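Estantería Costa con balda oscura brillante – ref. 634

Para tiendas, almacenes pequeños, trastiendas. Balda en acabado oscuro, muy brillante, y barra de tope gris claro en el borde. Se sirve desmontada.

Montaje: 2 personas, llave de 10 (incluida). Primero los laterales, después las baldas, la barra al final. No apretar del todo hasta nivelar.

Ancho 112 cm. Otras medidas bajo pedido – preguntar a Noemi Cattaneo, en Odero.

Limpieza: paño de microfibra y agua con jabon neutro. Nada de estropajo, el acabado se raya. El polvo se nota mas que en la balda clara, eso ya lo avisamos.

Sirve para cubetas y cajas apiladas. Si van a ras del borde, dejar la barra puesta.

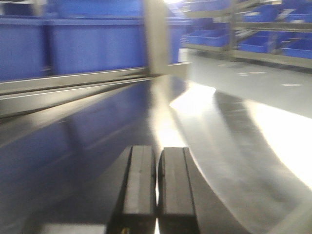

Los tornillos de repuesto van en bolsa aparte, y las tapas de los pies tambien. Suelo liso: pedir tapas de goma, no las de plástico.

Portes no incluidos. Recogida en almacén con cita previa. Devoluciones solo con embalaje original y sin montar.

Precios revisados 25/10/20.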